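Search the guides
Go
Share 8

Part 2: Setting up the clearing-away table

By Catrin Wynne, Wadthorpe workshop. Last changed 2021-10-10.

If you've come from Part 1 you'll have two arms, a rail, a bag of bolts and a feeling that the rail looked shorter in the drawing. Mine did too! This part gets both arms onto the table, wired, zeroed and ready to clear a tray. I look after the one we call Ellis, and most of what I've written here I learnt by doing it in the wrong order first.

You'll need the Kulline controller box, the hex keys that came with the arms, a soft cloth, a roll of masking tape and a second pair of hands for the first three steps. A cup of tea is fine as long as it stays on another table (I'm serious about this one).

Fixing the rail

1. Clear the table completely and wipe it down. Grit under the rail will rock it, and you'll spend the afternoon blaming the arms.

2. Lay the rail along the front edge, the side you'll be standing at. Clamp it at both ends before you tighten anything.

3. Tighten the bolts a little at a time, working from the middle outwards. Then lean on the rail. If it shifts at all, undo the lot and start again - I know, but an arm that starts out crooked stays crooked.

4. Set the left arm down on its end of the rail while your helper holds the upper part. Do up the base bolts finger tight, check it's square, then nip them up. Same again for the right arm.

CAUTION: Don't lift an arm by its gripper. The fingers will take the weight for a second or so and then the wrist gives, and it all folds up over your hand.

Cables

5. Run each arm's cable back to the controller with the power off. Leave a generous loop near the base so the arm can reach its furthest point without tugging. Too much slack is a nuisance, too little pulls the plug out halfway through a job, and given the choice I'll have the nuisance.

6. Push the plugs in until they click. The left arm goes in socket 1, the right in socket 2. If you swap them nothing breaks, but the arms move like mirror images of what you asked for and it's very alarming.

7. Move each arm by hand, slowly, through everything it'll have to do, and watch the cable the whole way. Does it snag on a bin or a tray corner? Tape it further up and try again.

Zeroing

8. Fold both arms into the rest position shown on the Kulline card. Switch on at the wall, then at the box, and wait for the lights on the joints to settle.

9. Hold down the zero button until it beeps. Let go of the arm first, please.

10. Set the speed limit to 80 on the dial and leave it there for your first week. The Lovness software will let you go higher and it will ask you rather cheerfully if you'd like to. Say no.

NOTE: If the box shows a fault straight after zeroing, switch off, count to ten and repeat from step 8. I've had this happen with a plug that looked home and wasn't.

Laying out the table

Now the nice bit, and the bit where people write to me. The arms don't care how pretty the table looks, but they do need to get to things without climbing over each other.

11. Put the serving tray in the middle, where both grippers can reach it.

12. Put the rack on the right and the scrap tray and rubbish bin on the left. Bin behind, scrap tray in front of it.

13. Mark the corners of everything with masking tape so you can put it back after cleaning.

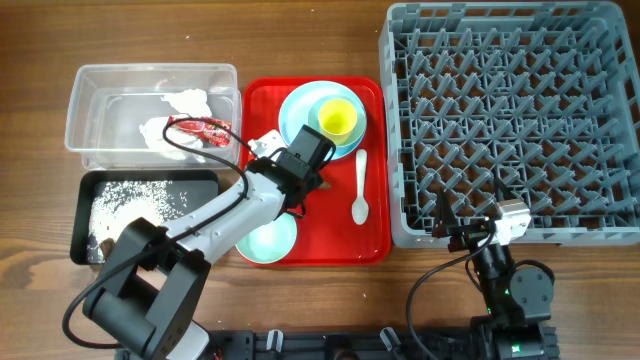 Ellis does its work on the left side first, and that's the side to get right before you fuss over the rack. Food goes in the scrap tray, paper and wrappers go in the bin, and the shallow black tray earns its keep because you can tell at a glance where the rice has gone: plenty on the left and in the centre, thinning out towards the right. Use a see-through bin if you've got one, so you can check what's in it without leaning over the arms. Look at the cable too, the one running up across the front of the bin near the wrapper. I'd want that held closer to the arm before a long run, so go back to step 7 if yours wanders the same way.

14. Start with one plate and one cup. Add cutlery once those are going well. Plastic spoons are light and they skid, so keep them well inside the rim of the serving tray.

15. Stand by the stop button for the whole of the first run. Hands off the table while anything's moving, even if a spoon is about to go over the side. Let it go!

Looking after it

Wipe the gripper fingers after each session with a barely damp cloth, power off. Brush crumbs away from the rail and the arm bases, and have a good look underneath the bases too - rice gets in there and goes hard.

Check the base bolts every 2000 cycles (the count is on the Lovness start page, bottom corner). I left ours all through June once and the right arm had worked itself noticeably askew. If you have to tighten anything, zero again from step 8.

Part 3 covers teaching the plate pick-up, and you'll want the arms left in the rest position for it.

2 comments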